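What Staff Are Owed When the Work Changes
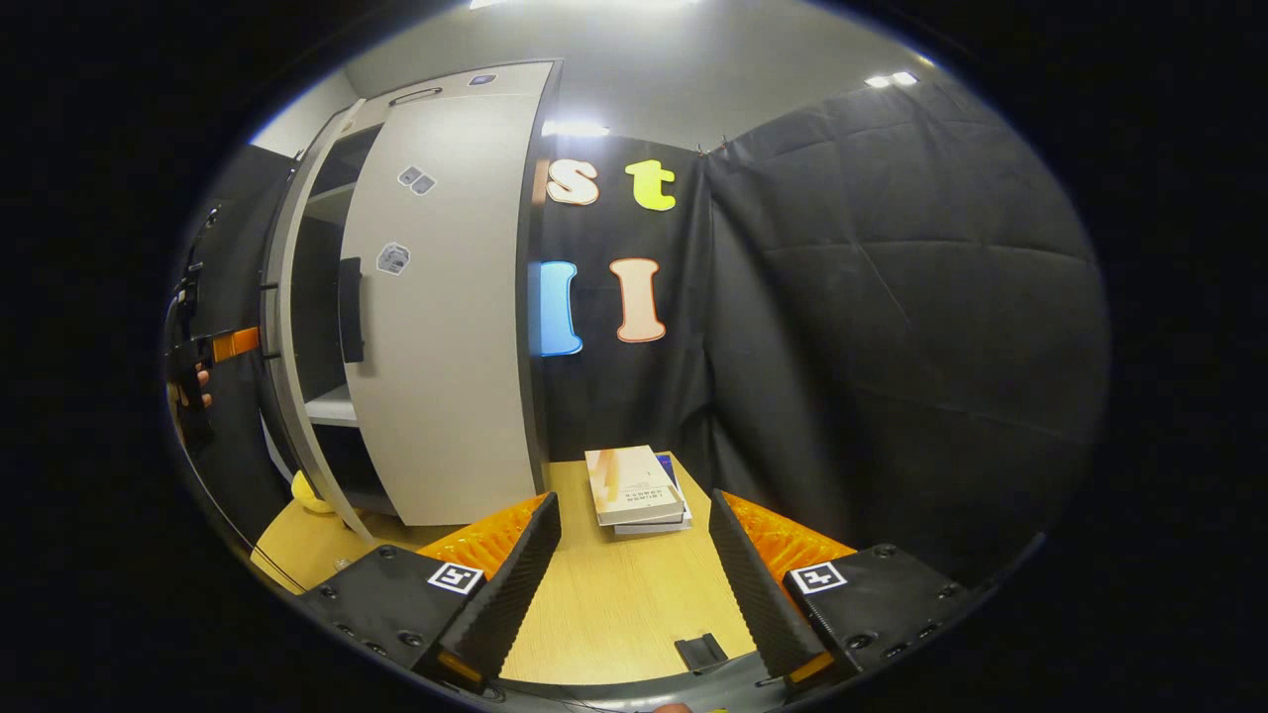 A hand-held gripper at a small stack of books beside an open cabinet.

Automation at Skusholm has reached the handling desk, and the organisation should say plainly what it expects of the people who work there. In December, 259 staff were told that their duties would be "reviewed". Two briefings followed. Neither dealt with pay.

Maricruz Zepeda, writing for the desk staff, has asked that time spent teaching machines be graded as skilled labour. Her request is sound. Judging how to take hold of a book is learned over years – and the employer now wishes to keep that knowledge. It should pay for it, and put the new grade in writing before the Prondlow contract is signed.

Heriberto Zavala
Staff Relations, Skusholm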